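Clearing a Slow Bathroom Sink Drain
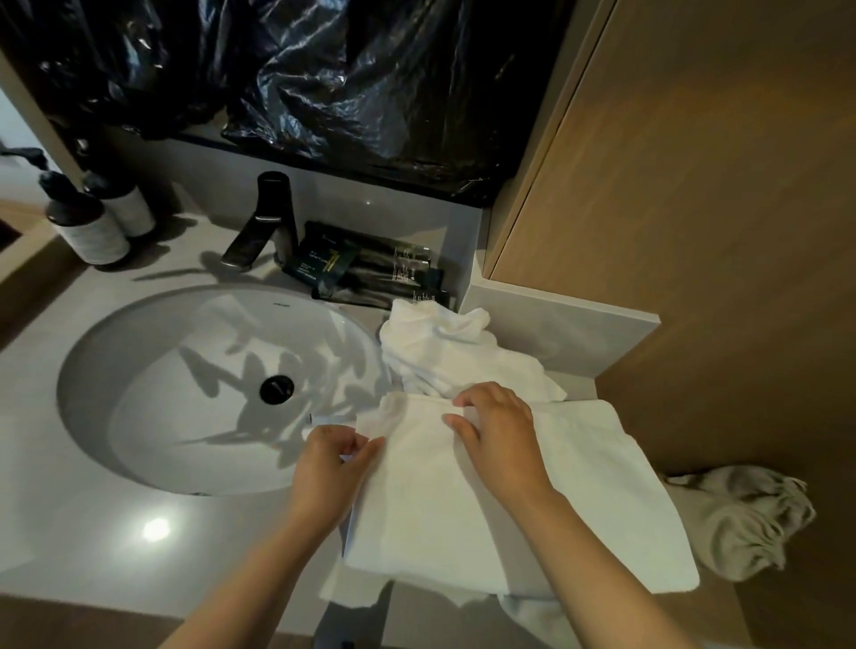 Undermount basin with a round black stopper and single-lever faucet.

Most slow bathroom drains are blocked in the first few inches, at the stopper or just under it. Hair catches on the stopper post and soap binds it. Chemical cleaner seldom clears this and can soften the gasket.

Push-type stoppers usually unscrew counterclockwise by hand. If the stopper is worked by a lift rod, the pivot nut under the sink has to come off first -- keep a towel below it.

Pull the hair out with a barbed plastic strip. Scrub the post with dish soap and an old toothbrush. Run hot tap water for 2 minutes before refitting.

If the basin still drains slowly, the trap is next. Set a bucket under it and loosen both slip nuts. Note which way the beveled washers face. Washers that have gone flat or hard should be replaced. Hand-tighten the nuts, then add a quarter turn with pliers. More than that cracks plastic nuts.

Fill the basin, release it all at once and feel each joint with a dry paper towel. Check again after 4 hours.

Farzana Bangash
Revised 15 June 2022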